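Cleaning Blinds, Louvers and Other Slatted Surfaces

By Thongchai Kaewmanee
Updated 21 May 2025
Filed under: Dusting, Windows, Utility Room

Anything made of slats collects dust on every ledge, and most of it goes unnoticed until the sun is low. Window blinds are the usual case, but the same methods work on louvered closet doors, ribbed wall panels, return air grilles and the slatted ceiling panels found in older porches and laundry rooms. Work dry first. Water on loose dust makes a gray paste that dries in the corners and takes twice as long to get out.

What to have on hand

Two microfiber cloths, one for dry work and one for damp
A vacuum with a soft brush head
A clean paintbrush, 2 inches wide, for corners and cord holes
Dish soap
A bucket of warm water
An old cotton sock
An old sheet for the floor
A step stool that does not wobble

A long-handled duster helps with anything above the door frame. I use a Nyanda one with a washable sleeve, but a sock held on a broom handle with a rubber band does the same job.

Horizontal blinds

Lower the blinds all the way and close the slats so they overlap. Start at the top and wipe across each slat from the center out to one side, then go back and do the other side. Pushing dust toward the cords just packs it in around them.

When one face is done, flip the slats the other way and repeat. The second face is usually cleaner, except in the kitchen, where both sides will be about the same.

Put your hand inside the sock for the last pass. With a finger on top of the slat and your thumb underneath you can do both faces and the front edge at once. Turn the sock inside out when it gets gray.

Aluminum slats bend if you press down in the middle. Hold the slat from behind with your free hand. A slat with a slight bend can be eased back with your fingers, but a sharp crease will always show.

Wood blinds should not get wet. A cloth that is barely damp is fine on a painted finish. On stained wood, stick to a dry cloth and the brush.

Grease on kitchen slats

Dust near a stove is sticky and dry wiping smears it. Mix a teaspoon of dish soap into the bucket of warm water, wring the cloth out hard and lay it along the slat for a few seconds before wiping. Rinse the cloth every 6 slats or so. Follow with plain water, then dry with the second cloth.

If the grease has turned yellow, a little baking soda on the damp cloth will lift it. Go easy on anything dark or shiny and try it on the bottom slat first.

Do not use furniture polish on blinds. It looks good for a week and then holds dust worse than before.

Washing blinds in the tub

This is only for vinyl or aluminum, and only when wiping is no longer enough. Take the blind down, close it, and lay an old towel in the bottom of the tub so the slats don't scratch the enamel. Run in enough lukewarm water to cover, add a squirt of dish soap and leave it for 15 minutes. Swish it by the ends. Drain, rinse with the shower head, and hang it over the curtain rod until it stops dripping. A shower rod held up by tension alone may come down under a wide blind, so use an outdoor line for those.

Leave the headrail out of the water if you can. The tilt mechanism inside may have metal parts that rust.

Louvered doors

Fixed louvers are harder because you cannot change the angle. Vacuum with the soft brush, top to bottom, then run the dry paintbrush along the inside of each louver where it meets the frame. Most of the dirt is in that corner.

For washing, wrap the damp cloth around a wooden paint stirrer or a flat ruler. It slides between louvers and reaches the back edge. If the door comes off its track easily, take it outside, lean it against a wall and do both sides standing up. A pair of bifold doors takes me over an hour indoors and much less in the yard.

Check the paint before using anything stronger than soap. Flat paint on old doors will come off on the cloth.

Slatted wall and ceiling panels

Cover whatever is underneath with the sheet. Move the car, the bikes, the laundry, anything with a cloth surface. Wear glasses of some kind if you are working overhead, even if you don't normally.

Go along the slats and never across them. Dragging a duster across the ribs knocks dust from one groove into the next and pulls threads off the duster, and you will be finding those threads for the rest of the day.

Vacuum each groove with the brush head held lightly. If the hose won't reach, use the long-handled duster, then come down and shake it outside after every few passes. Wipe only when the loose dust is gone.

Panels run into trouble where something stands in front of them, such as a support post, a pipe or a curtain pole. There is always a strip behind the pole that the duster skips. Come at it from the left, then from the right, and finish the strip itself with the paintbrush. Wipe the pole last. White ones show every fingerprint, so go over them with a dry cloth once they have been washed.

Gray slats hide dust well from below. Look along them at an angle with a flashlight before you decide they are clean. The dark line between one slat and the next should be an even width. Where it looks fuzzy, there is still lint in the groove.

How often

Bedrooms and living rooms: every 3 weeks with a dry cloth
Kitchen: dry once a week, damp once a month
Bathroom: dry once a week, and leave the slats open after showers
Louvered doors: twice a year
Ceiling panels and porch slats: once in spring and again in December, before company comes

Homes with pets or a wood stove will need more. If you run your finger along the top slat and it leaves a line, it is time.

Small things that help

Leave slats tilted partly open during the day. Flat slats catch the most dust.

A dryer sheet wiped over clean vinyl cuts down on static for a while. Skip it on wood.

Label the end brackets left and right with masking tape before you take a blind down. Also put the valance clips in a jar straight away.

Wash microfiber cloths without fabric softener, which coats the fibers and stops them picking up dust.
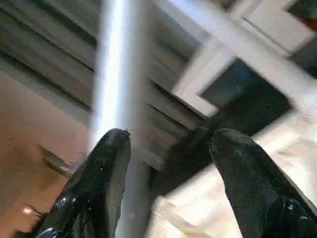

Replacing a cracked slat

Most blinds are sold a few slats too long. Take a spare from the bottom, pull the ladder cord free of the damaged slat, slide it out sideways and slip the spare into its place. Rethread the lift cord and knot it again under the bottom rail.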